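Tramex hand gripper kit: notes and data card

I've had the Tramex kit on my bench since the start of June, and this file goes with the recordings I made using it. Part data card, part review, because people keep writing to ask me whether they should get one!

What's in the folder

There are 253 clips in all, split into 6 folders by task. Each clip has its video, a jaw-width log and a plain text note from me (some of the notes are one word long, sorry). I held back 46 clips for testing, and those are listed in holdout.txt. Please don't train on them.

What the kit is like

It's a gripper you carry in your hand, with a camera riding along, and you do the job yourself while it records. Setup took me one evening, most of it spent on the Flultitz software, which wants its own folder and sulks if you rename it. After that it's squeeze, record, release. My wrist got tired well before the battery did.

The manual tells you to start each clip with the jaws wide open, so the width log has a clean starting value. I did that everywhere except in the first folder, where I hadn't read the manual yet.

Pale surfaces are where I'd look hardest before buying. The dark fingers stand out beautifully against off-white, but the surface itself gives tracking software very little to hold on to: thin seam lines, a bumpy patch, a faint pinkish mark, and a whole lot of nearly nothing. 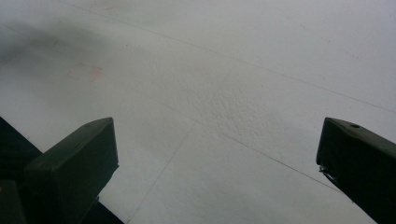 Malte Hagedorn wrote back after trying the set that he gets better tracking with the exposure locked before each clip, and that he'd happily trade the carrying case for a second battery. He also thinks I'm too kind about the software. Fair enough — I've gotten used to it.

I tried the exposure lock on the last folder and I'm keeping it. The setting is buried under Advanced, two screens down from where you'd expect it.

Known problems

A few clips in the Jorkeck folder have a jaw log that starts late. Trim the video to match, or skip them. The file names also changed on 23rd June, when I updated the software, so anything before that has an underscore where the newer clips have a dash.

Getting the files

Download the folders one at a time if your connection is slow. If a clip won't open, send me its name and I'll upload it again.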